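テーブルの上を片付ける手順(布をかけたままでやる方法)

私の家では、大きいテーブルに物がすぐ集まります。飲みかけの水、お菓子、充電のケーブル、遊ぶボール、掃除のブラシ。種類がちがう物が一緒にあると、どこから手をつけたらいいか分からなくなります。このページでは、私が毎回やっている順番を書きます。日本語は勉強中なので、変な言い方があったらすみません。

## 用意するもの

- ふた付きの箱 2つ(私は食べ物用と道具用に分けています)
- ケーブルをしばるひも、またはビニールのタイ
- 小さいハンドブラシ
- 乾いた布 1枚

箱は Tikstead という店で買いました。同じ形でなくても大丈夫です。ただし、食べ物用の箱は中を洗えるものがいいと思います。

## 手順1 食べ物と飲み物を先に取る

最初に、口に入るものだけを取ります。ペットボトルは、横になっていたら必ずキャップを確かめてください。私は一度、キャップがゆるいボトルを持ち上げて、布をぬらしました。洗濯と乾燥で午後が全部なくなりました。

お菓子の袋は、開いているか開いていないかを見ます。開いている袋は口を折って、クリップでとめてから箱に入れます。開いていない袋はそのまま立てて入れます。寝かせて入れると、上に物をのせてしまい、中が割れます。

## 手順2 転がるものを止める

次はボールです。小さいので後にしたくなりますが、先に取ったほうが楽です。布を少し引いただけで転がって、家具の下に入ります。友だちの Tyra Björklund は、ボールを空のコップに入れておくそうです。私もまねしました。コップがないときは、道具用の箱のすみに置きます。
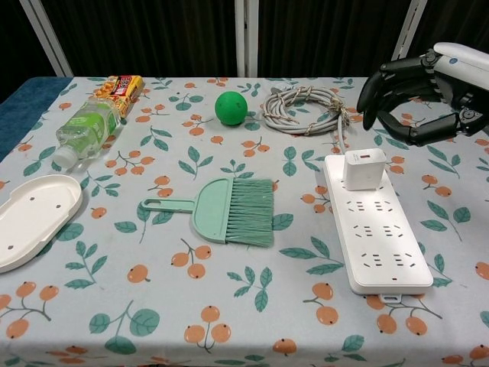 ## 手順3 電源タップとケーブル

いちばん時間がかかるところです。急がないでください。

1. タップに何がささっているかを見ます。充電アダプターが残っていることが多いです。
2. ランプがついていたら、まだ電気が来ています。壁のコンセントのほうからプラグを抜きます。
3. ランプが消えたのを見てから、アダプターを抜きます。コードを引っぱらないで、アダプターの本体を持ってください。
4. タップを持ち上げて、裏のほこりをふきます。乾いた布だけを使います。

ケーブルは、輪にしてからしばります。きつく曲げないで、手のひらより少し大きい、だ円の形にします。しばるところは1か所では足りません。向かい合う2か所でしばると、形がくずれにくいです。長いケーブルなら、もっと増やしてもいいです。

前は私もケーブルを全部同じ箱に投げ入れていました。次に使うとき、からまったのをほどくのが本当にいやでした。しばる作業は面倒に見えますが、慣れればすぐです。

タップが長い場合は、箱に斜めに入れると入ることがあります。どうしても入らなければ、棚に立てて置いてもいいです。そのときは差し込み口に物が落ちない場所を選びます。

## 手順4 ブラシで布をはらう

テーブルが空いたら、ハンドブラシを使います。ぬれたブラシはだめです。細かいごみが布にくっついて、あとが残ります。

奥から手前に、同じ方向へ動かします。往復すると、ごみがまた奥へもどってしまいます。柄のある布はごみが見えにくいので、横から低く見るとよく分かります。果物や葉の模様の布を使っている人は、特にそうしてください。お菓子のかけらは、模様の色に似ていると本当に見つかりません。

布の端に別の布が重なっているときは、その重なりを一度めくります。すきまにごみがたまるからです。めくったあと、手で押さえてしわをのばします。

## 手順5 残りの小物

最後に、ふた、石けん置き、小さい皿のようなものが残ります。使う場所が台所か洗面所かを決めて、そこへ持って行きます。決められないものは、テーブルの左の手前にまとめておきます。家族に聞いてから動かせば、あとで「どこへやったの」と言われません。

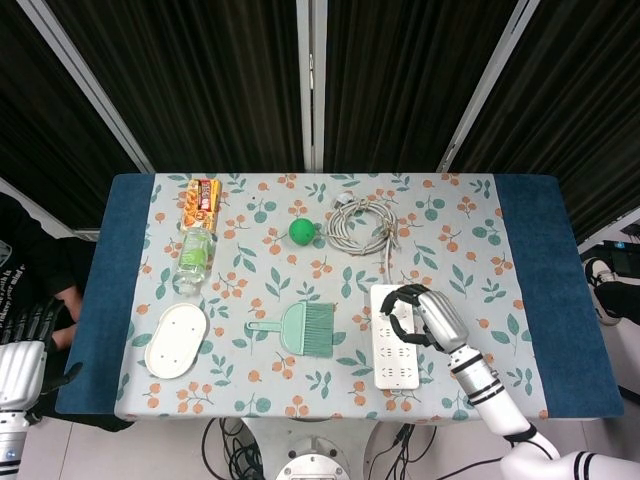 *手前の左に穴のあいた白い小物、そのとなりにミント色のブラシ。タップは右側に縦向き。*

穴のあいた小物は、穴に汚れがつまりやすいです。ぬるい水と古い歯ブラシで洗って、完全に乾いてからしまいます。

## よくある失敗

**ブラシを最初に使う。** 物が残っているうちにはらうと、ごみが物の下に入ります。Helge Hägglund さんの家でこれをやって、二回はらうことになりました。

**ケーブルをさしたまま巻く。** 巻いている途中でタップが引っぱられて、テーブルから落ちます。必ず両方の端を抜いてから巻いてください。

**箱をいっぱいにする。** ふたが浮いたら、入れすぎです。箱を増やす前に、本当に使う物かどうかを考えます。

## ブラシのしまい方

柄に穴があるブラシは、フックにかけるのがいいです。毛を下にして立てると、毛が曲がって、もとにもどりません。毛の間のごみは、外で柄を軽くたたいて落とします。洗うのは月に一回で足りています。

布は、私は四月に一度、夏用のものに替えます。替える日は手順4までやって、それから布の四つの角を真ん中に集めて、包むようにして外へ持って行きます。残ったごみも一緒に運べます。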